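Underlayment and the Quiet Floor

A floating floor is a thin deck resting on a slab or a plywood subfloor, and every heel that lands on it puts energy into both. Part of that energy comes back into the room as a hollow click. The rest travels down through the structure and is heard by whoever lives below. The two paths respond to different measures, and a sheet that helps one may do little for the other.

Hanne Bisgaard has spent 16 years testing floor assemblies, the last several at Ostora, a small lab that rents its two stacked rooms to flooring makers. Her starting point is the assembly. "A pad has no rating by itself," she says. "It has a rating over a certain slab, under a certain plank, with a certain ceiling hung beneath it. Change any of those and you have a different number."

The figure most buyers meet is the impact rating printed on the carton. It is usually taken over a concrete slab with a suspended ceiling below, which flatters the result. The same pad over bare concrete, with no ceiling, will score much lower. Wood-framed floors behave differently again. Their worst output is at low frequencies, where thin underlayment has almost no effect.

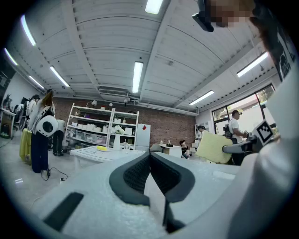 Thickness is the second point of confusion. A thicker pad feels softer under the hand, and shoppers tend to read that as quieter. Under a click-lock plank, softness has a cost. Each step bends the joint, and the locking edge is a narrow profile with little material to spare. Most rigid-core planks call for a pad of 2 mm or less. Laminate tolerates more, though past 5 mm the joints begin to open at the short ends, first in doorways and in front of the sink.

Density matters more than thickness in most cases. Fareck, a dense rubber sheet, is heavy to carry and slow to cut, but it holds its height under a loaded bookcase. Vanero is a foam roll with a film face. It goes down fast, costs less, and takes a permanent set under furniture legs within a season or two. Steyn sits between them, a cork and rubber blend that cuts with a utility knife and leaves crumbs along every edge.

Moisture is a separate question. A slab gives off vapor for years, and a pad without a film face lets it reach the plank. Where the film is attached, seams are butted and taped. Where it is a loose sheet, it is lapped and run up the wall behind the baseboard. Two films, one above the other, should be avoided. Water that gets between them has no way out.

Planks sold with a pad already attached should not be laid over a second one unless the maker's sheet allows it in writing. Warranty claims are commonly refused on this point.

The perimeter is where good assemblies fail. A plank tight against the wall, or a baseboard pressed hard onto the floor, carries impact straight into the framing and bypasses the pad. Bisgaard has measured the loss in over 2000 test runs and considers it the most common fault in finished rooms. The repair is to pull the baseboard, trim the plank back to the specified gap, and reset the board with a thin card beneath it, which is drawn out once the nails are in.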